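Tramum 원목 작업판 사용 설명서
3장. 설치와 표면 관리

목차로 돌아가기 | 이전: 2장 구성품 확인 | 다음: 4장 보관과 폐기

3.1 설치 전 확인

이 장은 Tramum 작업판을 처음 설치하는 경우와 오일을 다시 바르는 경우에 모두 해당합니다. 접이식 다리가 포함된 Hutapea 받침 세트를 함께 구입한 경우에는 3.3을 먼저 읽으십시오.

작업판은 천연 목재이므로 판마다 색과 무늬가 다릅니다. 옅은 줄무늬, 소용돌이 모양의 결, 판재 사이의 색 차이는 불량이 아니며 교환 대상에 포함되지 않습니다. 갈라짐, 모서리 파손, 손톱이 걸릴 정도의 이음매 단차가 있으면 오일을 바르기 전에 구입처에 문의하십시오. 오일을 바른 판은 반품할 수 없습니다.

주의: 겨울철에 배송된 판은 포장을 바로 뜯지 마십시오. 차가운 판을 난방 중인 방에서 곧바로 꺼내면 표면에 물기가 맺힐 수 있습니다. 포장 상태로 하룻밤 실내에 둔 다음 개봉하십시오.

3.2 놓을 자리 정하기

1. 직사광선이 오래 드는 창가, 온풍기 앞, 바닥 난방 배관이 지나는 자리는 피합니다.
2. 받침면이 평평한지 확인합니다. 긴 자를 대각선으로 대어 보고 틈이 보이면 다른 자리를 고르거나 동봉된 펠트 조각을 괴어 맞춥니다.
3. 판을 벽에서 10mm 이상 띄워 놓습니다. 목재는 습도에 따라 폭 방향으로 늘고 줄어듭니다.
4. 판의 네 모서리를 차례로 눌러 봅니다. 흔들리면 2번으로 돌아갑니다.

타공판이나 철망 선반처럼 구멍이 있는 면에도 올려놓을 수 있습니다. 이때는 판의 가장자리 전체가 받침면 안쪽에 들어와야 합니다. 가장자리를 밖으로 내밀어 놓고 그 위에 체중을 싣지 마십시오.

참고: 비닐 식탁보나 고무 매트를 판 밑에 깔면 습기가 갇혀 얼룩이 생길 수 있습니다. 미끄럼이 걱정되면 펠트 조각만 사용하십시오.

3.3 Hutapea 받침 세트와 조립하기

1. 판을 뒤집어 담요 위에 놓습니다.
2. 받침의 긴 구멍과 판 뒷면의 나사 자리를 맞춥니다.
3. 나사를 모두 손으로 절반만 조인 뒤, 대각선 순서로 끝까지 조입니다.
4. 다리를 펴서 걸쇠가 걸리는 소리를 확인하고 판을 바로 세웁니다.

주의: 전동 드라이버를 쓰지 마십시오. 나사산이 뭉개지면 같은 자리에 다시 고정할 수 없습니다. 받침 세트를 장착한 판에 사람이 앉거나 올라서면 안 됩니다.

3.4 표면 읽기

오일을 바르기 전에 결의 방향과 이음매 위치를 확인해 둡니다. 사포질과 오일 작업은 모두 결을 따라 합니다. 이음매 주변은 오일이 고이기 쉬우므로 작업 중 한 번 더 닦아야 합니다.

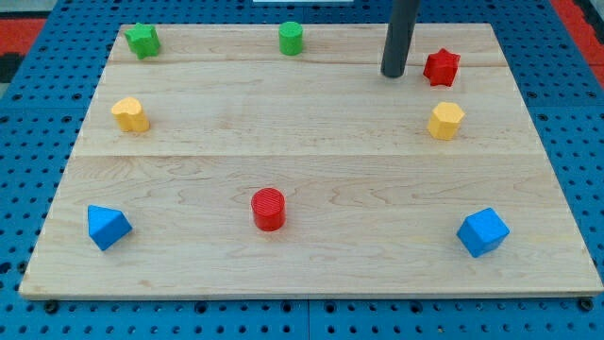 그림 3-2. 단풍나무 판. 결과 이음매 두 줄이 모두 가로 방향이다.

결이 잘 보이지 않으면 전등을 끄고 손전등을 판 옆에서 낮게 비춥니다. 그래도 구분이 어려우면 판 뒷면에서 확인하십시오.

3.5 첫 오일 바르기

준비물: Flivik 목재용 오일, 보풀이 없는 면 헝겊, 사포(별매), 고무장갑

1. 판 위의 물건을 모두 치우고 마른 헝겊으로 먼지를 닦습니다.
2. 사포로 결을 따라 가볍게 문지릅니다. 힘을 주지 말고 사포 무게로만 움직입니다.
3. 가루를 닦아 냅니다. 젖은 헝겊은 쓰지 않습니다.
4. 오일을 헝겊에 덜어 얇게 펴 바릅니다. 판에 직접 붓지 마십시오.
5. 10분 뒤 남은 오일을 마른 헝겊으로 닦아 냅니다. 이음매와 모서리는 헝겊을 접어 한 번 더 닦습니다.
6. 하루 말린 뒤 4번과 5번을 반복합니다.
7. 옆면과 뒷면도 같은 방법으로 바릅니다. 윗면만 바르면 판이 휠 수 있습니다.

경고: 오일이 묻은 헝겊은 뭉쳐 두면 저절로 불이 붙을 수 있습니다. 사용한 헝겊은 물에 완전히 적셔 뚜껑 있는 금속 용기에 넣은 뒤 지역의 폐기 규정에 따라 버리십시오.

오일 한 통의 용량은 200ml입니다. 개봉한 오일은 뚜껑을 꼭 닫아 서늘한 곳에 두고, 표면에 막이 생겼으면 쓰지 마십시오.

3.6 일상 관리

물기는 바로 닦습니다. 뜨거운 냄비나 다리미를 직접 올려놓지 마십시오. 수채 물감과 풀은 굳기 전에 물을 꼭 짠 헝겊으로 닦고, 이미 굳었으면 플라스틱 주걱으로 결을 따라 밀어냅니다. 유성 펜 자국은 사포로 얇게 갈아 낸 다음 그 부분에만 오일을 다시 바릅니다.

표백제, 아세톤, 연마제가 든 세제는 사용할 수 없습니다. Brandico 중성 세정제는 물에 희석하여 쓸 수 있으나, 닦은 뒤 세정제가 남지 않게 하십시오.

물방울을 떨어뜨렸을 때 맺히지 않고 스며들면 오일을 다시 바를 시기입니다. 난방을 끝내는 4월 무렵에 한 번 점검하는 것이 좋습니다.

3.7 문제가 생겼을 때

표면이 끈적입니다
오일을 두껍게 발랐거나 덜 닦은 경우입니다. 새 오일을 헝겊에 조금 묻혀 문지른 뒤 곧바로 마른 헝겊으로 닦아 냅니다.

판 가운데가 솟았습니다
윗면과 뒷면의 습도 차이가 원인입니다. 판을 세워 양면에 공기가 통하게 두고 일주일 뒤 다시 확인합니다.

이음매가 벌어졌습니다
사용을 멈추고 구입처에 문의하십시오. 접착제를 직접 채우면 수리가 어려워집니다.

교체 부품 번호: 펠트 조각 492, 받침용 나사 묶음 1251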